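About Our Company

Stukden was founded by Domenica Leitner in a small rented office in Fanville. She had worked many years for a building supplier and she saw that families who renovate a home often get three different prices and understand none of them. So she started to write cost plans for them, in simple words, with every item on its own line.

Today we prepare plans for kitchens, bathrooms, hallways and full apartments. Until now we have finished 3533 plans, and 598 of them were for bathrooms alone. We do not sell tiles, doors or paint, and we take no commission from the companies that do. Our income is only the fee which the customer pays to us – 875 for a full apartment, the same for everybody.

Doors, wall tiles, a toilet.

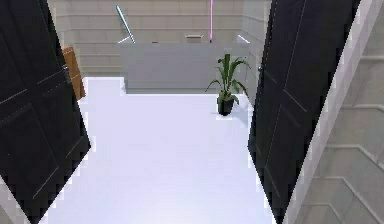
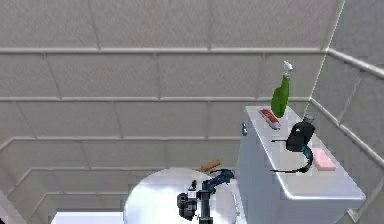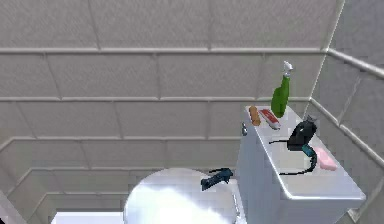 Do I have to choose a contractor before I come to you?

Most customers come to us first, and they look for a contractor when the plan is ready. If you already have an offer from somebody, please bring it to the first meeting and we will go through it with you line by line.

Our team

Domenica still reads every plan before it goes out. The Grikov office takes care of older houses, where the walls and pipes need more time, and the Fanville office does all the rest. In July both offices are closed for two weeks, but we answer e-mails also then, only a little slower.

We work with the Bachmann price list for materials, and we check it again each spring. If a price changes after you received your plan, we correct the plan one time without a fee. Please write to us within the first year.

How to reach us

You can call, write or simply come in. Coffee is free, parking is behind the building – please use the second gate, the first one belongs to our neighbors.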